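Mornonholm Household Energy Desk

Guidance for members: using less fuel in the kitchen and workroom

Household energy advice is often written for whoever pays the bill. In many homes, the person who cooks, washes and mends is someone else, and she may never have been asked which tasks take the most fuel. The following guidance was prepared for all members of the household and should be read together where possible.

Cooking

Soak dried beans overnight and discard any that float. Beans soaked for 10 hours need noticeably less time on the stove. Salt may be added to the soaking water.

Fit the lid before the water boils, and turn the burner down as soon as it does. A hard boil does not cook potatoes or rice any faster than a gentle one.

Match the pan to the burner. A small pan on a large ring wastes heat around its sides and makes the handle too hot to hold.

Households with a retained-heat box, such as the Zarano, may take a stew off the stove once it has boiled steadily for 14 minutes and leave it in the box until the evening meal. The pot should be at least two-thirds full. Bring the stew back to a full boil before serving - this applies to meat dishes in particular.

Electric kettles

Fill the kettle only to the level required. Most kettles draw 2000 watts or more, and members on a prepaid meter will see the difference within the month. Remove scale with equal parts white vinegar and water, left to stand for an hour and rinsed twice.

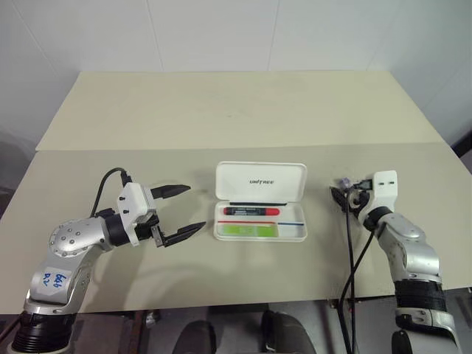

Where a kettle and an iron share one extension cord, they should not be switched on together. A cord that feels warm along its length is overloaded and should be taken out of use until it has been checked.

Lighting for close work

Sewing, repairs and schoolwork are best done at a table near a window during the day. After dark, one lamp placed close to the work is more useful than a bright ceiling fitting. Wipe bulbs and shades with a dry cloth once a month, with the power off.

Sharing the work

Keep a simple record for 10 days: who used the stove, the iron or the washing machine, for what, and for how long. The Rätsep branch found that members who did this often moved ironing to a single session per week.

Record sheets may be collected from the Zundis office between 9 a.m. and noon. Completed sheets are accepted until the end of December.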